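We use cookies to improve your visit. By continuing you accept our cookie policy. OK

Print | E-mail this page

Where should a memorial for a town dog go?

Our dog in Cadum wasn't really anybody's. He slept at the feed store and walked kids to the bus for more than seven years. He died this fall and people want a marker with his name on it. One group wants it outside the store, the other wants it in Benavides Park. Has anyone been through this? Do we need permission?

Otis Szabo
2 November 2020

prairie_jan
If the park belongs to the town, yes. Call the clerk and ask to be put on the agenda. We did this in Prusano for a mail carrier's horse and it took two meetings. Bring a drawing with the size of the stone and the exact wording. The store is simpler – you only need a letter from the owner. But get it in writing what happens to the stone if the building is sold. Ours said the marker goes to the library, and four years later that is where it went.

Gurneo_Dale
put it at the store, thats where he was. parks dept will mow over it

M. Teller
I would go with the park if you can wait. People will leave things, and a sidewalk gets crowded. Some notes from ours:

- Cut stems only, no wrappers or ribbon. Leaves and stems can go straight in the compost.
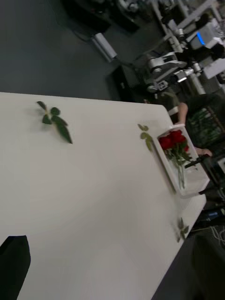
- Granite holds lettering better than sandstone. Keep the text to his name, the years and one line.
- Set the base below the frost line or it will lean by spring.
- Ask who will look after it and put that name in the town minutes.

Print | E-mail this page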